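Drudden care parcels, fall run. Order by the end of October if you want them at the homes before the holidays.

**What it is**

A flat box, packed by us, sent to one resident in a partner home or one kid at the Gilley shelter. You pay for the parcel, we do the rest. No subscription, no auto renew.

Two kinds this time:

- **Senior parcel.** Wool socks, hand cream, large print puzzle book, tea, a lap blanket, one card.
- **Child parcel.** Toothbrush and paste, crayons, drawing pad, hat and gloves, a soft toy, one card.

Contents shift a little if a supplier runs short. Last winter it was the tea. We swap like for like and never send the box out light.

**Price**

$40 each, either kind, shipping included. Groups taking a full pallet (128 parcels) get the pallet rate, write to Forough Khosravi for that. She also handles school and church orders and the invoices for them.

**Where they go**

Senior parcels go to the two Pranari homes and the Ngui day center. Child parcels all go to Gilley. You can't pick a named resident, sorry, the homes asked us not to offer it. You can pick the site. If you don't pick, we send to whichever list is shortest on parcels. 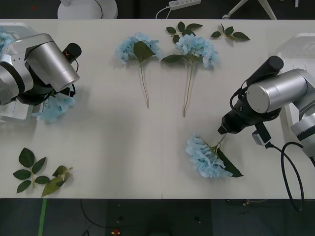
*Light blue hydrangeas, artificial, on the long white table.*

**Cards**

Every parcel has a card. Write your own message at checkout, up to 300 characters, and we print it. Leave it blank and Eirlys Morgan writes one by hand (her handwriting is better than mine). Please no prices, no home addresses, no phone numbers in the message. First names are fine.

**Size and weight**

Fits a normal bedside locker shelf, we checked at both homes. Light enough to carry under one arm. Box is plain cardboard, lid folds back so it can be kept for letters and so on. Alot of residents do keep it.

**Stock**

2000 boxes for the whole season, both kinds together. When they're gone the order button goes off. We don't do a waiting list.

**Allergies**

Hand cream is unscented. The tea is plain black. No nuts, no candy in either parcel, please don't mail us any to add in.

**Changes and refunds**

Full refund until the parcel is packed. After that we can still change the site, not the contents. Email with your order number, it's on the reciept. Esmaeil Hassanpour answers most mornings before 11.

Delivery note from the home comes to you by email. No photos of residents or children, ever.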